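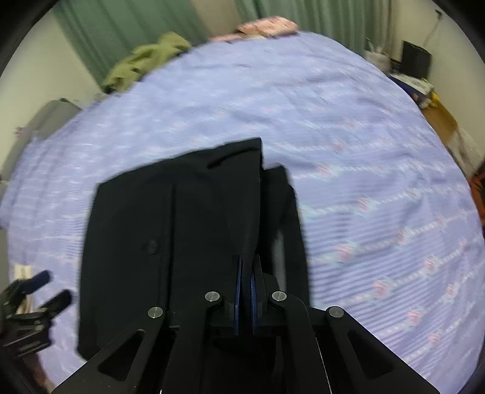

Dans le textile à base de chanvre, la France a longtemps regardé passer les trains. Elle cultive la plante, elle la récolte, elle en exporte la paille et la graine, puis elle rachète l'étoffe finie à l'autre bout du monde. Voilà pourtant que le dossier arrive devant les élus, et il y arrive par la chambre à coucher ! Un drap bleu lavande à petites fleurs, un vêtement noir plié posé dessus : c'est avec des choses aussi ordinaires qu'Amna Jafri, fondatrice du petit atelier Gumach, aime ouvrir ses réunions publiques. Elle demande à la salle de quoi est faite la literie qu'on a chez soi. Presque toujours, on répond coton, parfois lin. Le mot chanvre, lui, fait encore sourire.

Ce sourire, les membres du collectif Emanora le connaissent par cœur. Depuis février, ils sillonnent les cantons avec une proposition qui tient en quatre pages : distinguer une bonne fois, dans les textes, le chanvre industriel de son cousin interdit, et alléger les démarches de ceux qui veulent le semer. Rien de révolutionnaire. Mais il faut avoir vu Ehsan Khattak déplier sur une table de salle des fêtes les formulaires qu'il remplit chaque année pour comprendre l'enthousiasme que soulève une idée aussi sèche.

« J'ai deux parcelles, raconte-t-il. Pour le blé, je sème. Pour le chanvre, j'écris d'abord. » Il en rit, et il a de quoi rire cette année, car sa récolte a été superbe. Les tiges montaient plus haut que le tracteur, et les curieux s'arrêtaient au bord de la route pour se faire photographier devant. Un gendarme est passé aussi, très courtois, qui a fini par repartir avec un échantillon de corde.

La pétition lancée par le collectif visait 1 000 signatures. Elle en a réuni 3 000, et pas seulement dans les campagnes. Citlali Pacheco, juriste et cheville ouvrière du texte, a passé l'automne à le réécrire phrase après phrase. La première version parlait de « libéralisation », un mot qui faisait bondir les élus avant même qu'ils aient tourné la page. La dernière parle de « clarification ». Le fond n'a presque pas bougé et les portes se sont ouvertes, ce qui en dit long sur la façon dont se fabrique une loi.

Il reste des adversaires, et certains ont de bons arguments. Irfan Ghumman, conseiller d'une commune voisine, craint que des contrôles plus légers ne compliquent la tâche des forces de l'ordre, incapables de distinguer à l'œil nu un champ d'un autre. Il l'a dit sans détour lors du débat de la salle Farooqui, devant 62 personnes, et il a été écouté. Citlali Pacheco lui a répondu par les semences certifiées, les analyses, la déclaration des parcelles. Ils ont continué à discuter sur le parking - longtemps après que les lumières se furent éteintes. On aimerait voir plus souvent la politique locale sous ce jour-là.

Du côté des entreprises, on s'impatiente joyeusement. La filature Stosico a déjà remis en état une vieille ligne de peignage et promet d'acheter la fibre de 100 hectares si les règles changent. Anum Dogar, qui dirige les essais, parle du fil de chanvre comme d'autres parlent du vin : le toucher de la première année, la souplesse qui vient aux lavages, les différences d'un terroir à l'autre (elle jure qu'elle reconnaît au doigt les fibres de la vallée). Ses premiers coupons sont encore un peu raides, elle l'admet volontiers. Les suivants, annonce-t-elle, seront magnifiques.

La proposition doit être examinée en commission le 4 décembre 2008. Le vote n'est pas acquis, et même un avis favorable ne réglerait ni la question des aides ni celle du rouissage, que tout le monde redoute un peu. Ehsan Khattak, lui, a déjà réservé ses semences pour le printemps. Les formulaires sont sur le buffet de la cuisine, remplis au stylo bleu.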